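Molteo Wrist Capture Kit

Demonstration recording for two-finger grippers

Product code: Huveck 161
Category: Data collection equipment
Availability: Made to order, next build in November

Overview

The Molteo Wrist Capture Kit records demonstrations of manual tasks for use in training learned manipulation policies. It consists of a compact wrist camera, a mounting bracket, a recording unit and the Huveck capture software. The kit is intended for laboratories, colleges and service organisations that wish to build their own collections of examples on their own equipment.

Each recording stores the wrist video together with joint positions, gripper opening and operator commands on a common clock. Files are written in an open format and may be exported without a licence key. No recording leaves the customer's network unless the customer chooses to send it.

Suited to close work

The kit was designed with the servicing of electronic equipment in mind. Tasks of this type include seating and removing drives, routing cables, releasing latches and handling small connectors inside an enclosure. A camera fixed to the bench or ceiling often loses sight of the fingers as soon as they pass the edge of a chassis. The wrist camera travels with the gripper and keeps the working area in view.
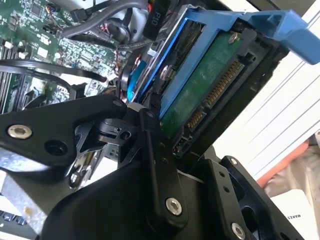 Customers planning to collect examples inside computer enclosures should allow for crowded conditions. Cables near the drive bay differ from one machine to the next, and a policy trained on a single tidy layout will perform poorly on others. Molteo recommends that the position of the enclosure, the run of the cables and the colour of the drive caddy be varied across the collection. Failed attempts should be kept and labelled – they are useful for training recovery behaviour.

What is supplied

Wrist camera with fixed-focus lens
Mounting bracket and hex socket bolts
Recording unit with removable storage
Foot switch for marking the start and end of each attempt
Huveck capture software, with licence for 2 workstations
Printed set-up guide

The robot arm, gripper and operator controls are not included. Adapter plates for other wrist patterns are available from the Chaiyaporn accessories range and are ordered separately.

Recording and review

An operator presses the foot switch to begin an attempt and presses it again to finish. The software then asks for one of 5 outcome labels, which the customer may rename to suit the task. Notes can be added by keyboard at any time before the session is closed.

The review screen plays the video beside the joint and gripper traces. Attempts may be trimmed, split or set aside, and the original file is always preserved. Where two reviewers give different labels to the same attempt, both are stored and the attempt is flagged for a decision.

For a first collection on a single task, Molteo suggests 200 completed attempts before any training is carried out. Tasks with several stages should be recorded both as a whole and stage by stage.

Installation and care

The bracket must be fitted with the arm powered down. After fitting, the calibration routine in the set-up guide should be completed in full, and repeated whenever the camera or gripper fingers are disturbed. Cables should be secured along the arm with enough slack for the full range of wrist movement.

Equipment used as a practice target must be disconnected from mains power. Operators working with exposed circuit boards should follow their organisation's procedures for static control. Clean the lens with a dry lens cloth only.

Support and training

Purchase includes remote set-up assistance and access to software updates during the warranty period. On-site operator training is offered through Pletance, our training centre, and can be arranged at the time of order. Organisations that require a data handling statement for ethics or procurement review may request one from the sales office.

Related products

Huveck Bench Camera Mount
Chaiyaporn Adapter Plate Set
Replacement foot switch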